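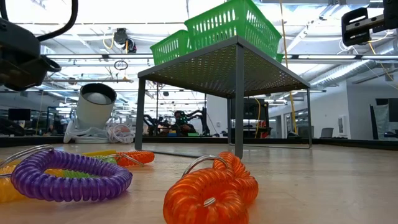
Green plastic baskets on a small metal table, with coiled wrist keychains in the foreground.

RUSTOVELL – Employers in the Rustovell district will be able to register paid trainee positions through a single online form from November, under rules presented at a workforce meeting hosted by the logistics firm Drultard.

The form replaces separate applications to the district labor office and the vocational college. Each employer must name a supervisor, list the tasks a trainee will perform and state the hourly wage before a position is approved. Placements run for 27 weeks, with a written review at week 13.

Takumi Yoshida, who manages the register at the labor office, said the first intake is limited to 100 positions. Of these, 50 are reserved for applicants under 25 with no previous full-time work. Unfilled reserved positions will be released to other applicants after the first review.

Drultard and the parts supplier Higuchi have both agreed to take trainees in warehousing, purchasing and accounts. Miyuki Yagi, head of personnel at Higuchi, told the meeting that supervisors would need scheduled hours for training. "If it is not on the shift plan, it does not get done," she said.

Demetrio Pastor of the vocational college asked whether time spent in class would be paid. Yoshida replied that up to four hours a week count as working time, provided the course is listed on the form.

A second meeting, covering small firms with fewer than five staff, will be held in Vovport. Registration for that session closes at 4 p.m. on the day before.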